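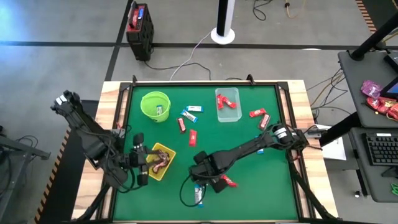
Course home | Units | Handouts | Reading | Ask a tutor

Avgate Evening School > Stock and Display > Handout 3: Sorting Mixed Candy

Tutors: Callum Haslam and Valbona Mujić

Welcome back! Last time we talked about shelves, and now we get to my favorite part of the course, the mixed pile. Give a pile of wrapped bars to two people and you get two different sorts, and both can be right. Tonight's notes are about choosing your rule before you pick up the first bar.

Starting with color

Color is the quickest rule to teach. Reds go together, blues go together, and you can start at once without reading a single label. The trouble comes with shades. Is a dark red bar the same line as a bright red one? Maybe, maybe not! Turn it over and check the name. At the Guo warehouse I once put a whole shelf of 1128 bars in order by shade and then had to redo a good part of it by flavor (a long Friday, but I learned a lot).

Choosing containers

Give every group its own container, and make the containers easy to tell apart. Different colors work well, and so do different shapes. A clear box lets you check the contents from the side. A round basket is fine for bars standing on end, and you can fit more in than you'd think. Small trays fill up fast, so use them for the odd ones: the twisted wrapper, the bar you can't place yet.

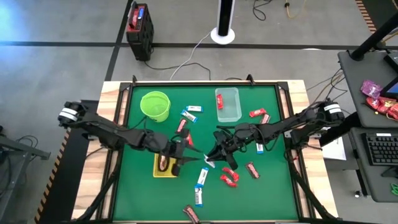

Fig. 1. Mixed bars on a green surface, with a lime green bucket, a clear container and a small yellow tray.

Try it at your table

Work in pairs. Spread your bars out so that none are stacked, agree on a rule and write it at the top of the Tiltik sheet. Sort for 3 minutes, then swap tables and try to guess the other pair's rule from the containers alone. I love this bit, the guesses get wild.

Second round: same bars, new rule. Size, flavor, upright or flat, anything except color.

For next week

Read page 29 of the Zoten workbook and bring 2 containers from home that don't match.

Contact the tutors | © Avgate Evening School | Back to top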